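Round tables and what ends up on them

Gallery updated 8/5/25

This page belongs to a small project that has been running out of the Evanside community workshop for 16 months. We repair and refinish second-hand tables, mostly dining and kitchen tables, and when they have gone back into use we ask if we can come by and see how they are getting on. The notes that go with the visits are kept here so that people thinking of bringing in a table can get an idea of how a finish holds up in an ordinary house.

We started with rectangular tables, as most people do, and moved to round ones when a clearance at the Hosness hall left us with seven of them stacked in a hallway. They were in fair condition. Two had water rings right through the old varnish and one had a split along a joint that had been filled with something like bathroom sealant. All seven have been stripped, sanded and refinished, and six have gone to homes. The last one is still with us and is used for sorting screws.

Round tops are slower to sand than square ones. The edge is the hard part, because the grain runs along it in some places and across it in others, and a power sander will leave a flat spot if you stop moving. We now do the last two passes on every edge by hand. It adds an afternoon to the job.

Table in a Stotberg kitchen, daytime
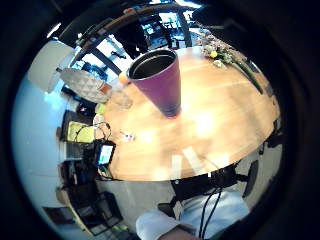 Evanside Community Workshop – Furniture Repair Group

A honey-coloured top in daylight, with the tall tumbler, the clear glass and the dried flowers on it. The light on the wood shows the sheen better than our workshop lamps do. The tumbler goes from magenta-pink to a deep violet at the base, and the one small yellow flower in the bunch is the brightest thing at that side of the table.

Finish notes

We use a satin finish on all the kitchen tables. Gloss looks good on the day but shows every fine scratch once a table has been by a window for a season, and matte tends to mark where plates are dragged. Satin sits between the two. Reflections from a window will still show on it, and people who want none at all should ask us for an oiled top and be ready to re-oil it twice a year.

The colour is the wood's own. We had a run of requests for darker stain last winter and did a few, but a pale or honey-coloured top is easier to touch up at home and most owners have been happy to leave it that way.

Living with it

Drinks are the usual worry. A cold glass left for an hour will not hurt a cured finish, but the finish needs a full month to cure, and in that time we ask people to use coasters and to wipe up straight away. After that a damp cloth is enough for daily cleaning. Please do not use spray polish. It builds up, it smears, and it has to be stripped off before we can do any repair.

Dried flowers and greenery are fine on the bare wood. Fresh flowers are harder on it, mainly from drips under the vase, so put a plate underneath. Small bottles of oil, vinegar or vanilla should also go on a saucer if they live on the table. The ring left by a leaking bottle is the mark we are asked to fix most often.

Keep an eye on citrus as well. Whole fruit does no harm, but juice left overnight can dull the surface.

Bringing in a table

The workshop is in the old Costache building, up the ramp at the side. The door is 861 millimetres wide, so most round tops will need to come in on their edge. If the legs unscrew, take them off before you leave home and bring the bolts in a bag with your name on it.

Fill in the blue card at the bench and tell us what the table is used for. A homework table and a table for a hall get different finishes. We can't take glass tops, laminate or anything with live borer. Small repairs are usually done in two weeks and a full refinish takes five or six, longer over the holidays.

There is no set charge. We ask for the cost of the materials and whatever you would like to add for the tool fund, which is saving for a second dust extractor. The fund needs to reach 1,000 dollars and is a little over halfway.

The next round of visits is planned for August – if you have one of the Hosness tables and don't mind us dropping in, leave a note in the book by the door.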